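Home | Places | Lodging | Index | Search

Aparthotel

Reading time: 2 min

An aparthotel is a building or group of buildings in which furnished apartments are let for short stays, with some of the services of a hotel. Each unit has its own kitchen or kitchenette, a bathroom, and a sitting area. Guests may book for one night, but stays of a week or more are common, and many operators lower the nightly rate after the fifth night.

Aparthotels differ from vacation condominiums mainly in ownership. Condominium units usually belong to separate owners, who furnish them as they like and rent them out through a manager. In an aparthotel a single company normally holds or leases the whole building, so units of the same class are furnished alike.

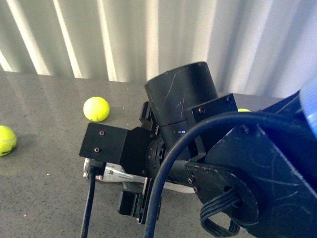
Services vary. Most aparthotels keep a front desk, though it may close in the evening, and late arrivals are given a door code. Housekeeping is often weekly -- at the Marchuk in Utholm, linens are changed every Wednesday -- and daily cleaning costs extra. Breakfast is seldom included. Laundry machines are either in the unit or shared by a floor.

In the Lorkovstead area the form grew out of boarding houses built for seasonal workers. The first to be converted, on the harbor side of Utholm, opened with 21 units. The district now has 5 aparthotels with some 469 units between them, of which 278 are in Lorkovstead itself. Bekthorpe has one, open all year except January.

Local rules treat a stay of under thirty days as lodging, and the guest pays the room tax. Longer stays fall under a rental agreement, and a deposit may be required. Parking is charged separately in Lorkovstead but is usually free in Bekthorpe.

See also: Boarding house; Extended-stay hotel; Timeshare

Contact | Copyright Lodging Index | Back to top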